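Prundamano Allotment Association
Minutes of the general meeting, 2025-08-28

Chair: Toon Brouwer
Minutes: Caradog Parri
Apologies: Mrs Rees

1. Minutes of the last meeting
Agreed with one correction. Plot 51 is a half plot.

2. Water
The lower trough is still leaking at the ball valve. Toon has a quote of £503 from Nultari for a new valve and pipe to the gate. Members thought this high. Caradog to get a second price before October. Hoses are not to be left running in the meantime — two were found on last week.

3. Rents
Balance stands at £3,000 after the insurance. Rents to stay as they are for next year. Proposed T. Brouwer, agreed.

4. Shed and work tables
Tables must be covered before potting or cleaning tools. Cloths go back on the hook after use. 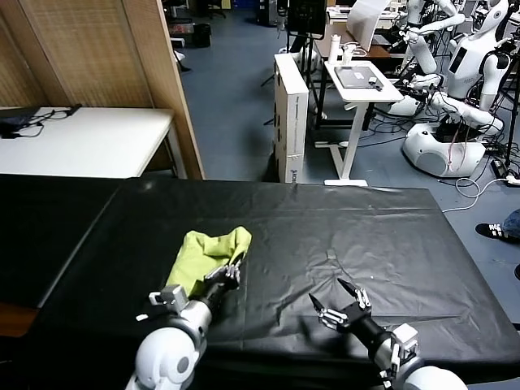
Table with black plastic sheet and yellow-green cloth.

5. Manure
Delivery expected in October. Orders to Caradog in writing, paid in advance. Barrows to be returned the same day.

6. Any other business
Bonfires: none until October, and then only after dusk. The hedge by the lane needs cutting back on the road side. Toon will ask the council whose job it is.

Next meeting in October, date to go on the gate.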